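# What Is a Tray For?

Tables fill up fast. Someone puts down a cup, then a bottle, then a roll of tape, and soon there is no room to draw or eat. This page is about how people sort things on a table and in a room, and what the things are made of.

## Keeping small things together

A tray is a flat piece with raised edges. The edges stop small things from sliding off, and you can carry several things in one go. A shallow tray is easy to reach into. A deep one holds more, but you can't always see what is at the bottom.

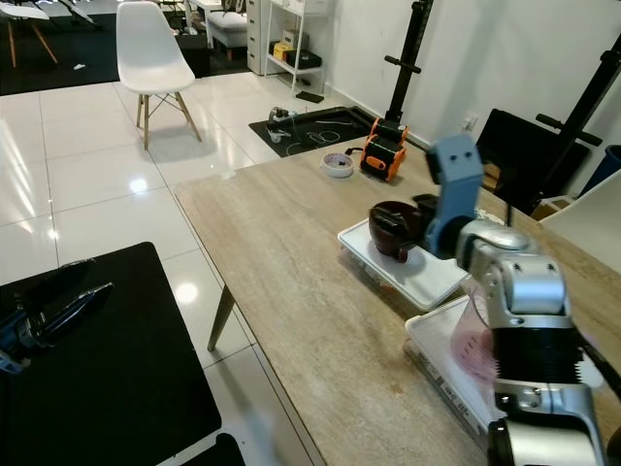
*Two white trays on a table. One has a pink measuring cup in it.*

A measuring cup has lines up the side called graduations. They show how much is inside. If you can see through the cup, you can read the lines from the outside. Put it on a level table and bend down until your eyes are at the same height as the line.

## Light and dark surfaces

Pale walls bounce a lot of light back into a room. Black things soak most of it up, so it is harder to see where one black thing stops and the next begins. If you drop a black pen lid next to something black, use a torch to look for it. 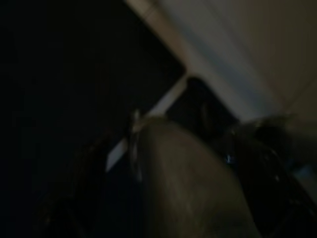
*A dark panel against a pale wall.*

## What is it made of?

Marama Te Moana teaches a class of seven-year-olds in Flutcombe. In July she asked them to sort a table by material instead of by size. Clear plastic and clear glass caused the most arguments. Glass is usually heavier and feels cooler. Paper cups are light, and many have a thin lining so that drinks don't soak through.

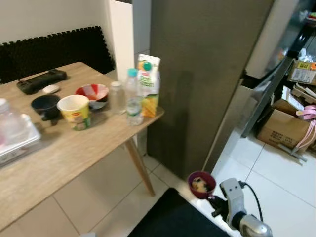 *Jar, bottles, bowls, a paper cup and a juice carton share this table.*

Cartons and bottles often have screw caps. Turn the cap to the left to open it and to the right to close it. Check that it is closed before you lay anything on its side.

## Look at the floor too

When the table is done, look down. Small bits are hard to spot on a dark floor, and they collect along edges and beside furniture legs. Work from one side of the room to the other.

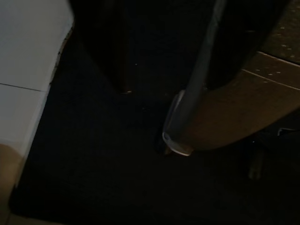

## Try it at home

1. Ask a grown-up which table you may sort.
2. Choose 3 groups, such as paper, plastic and glass.
3. Let the grown-up move anything made of glass.
4. Put the smallest things on a tray.
5. Wipe the table and put everything back where it lives.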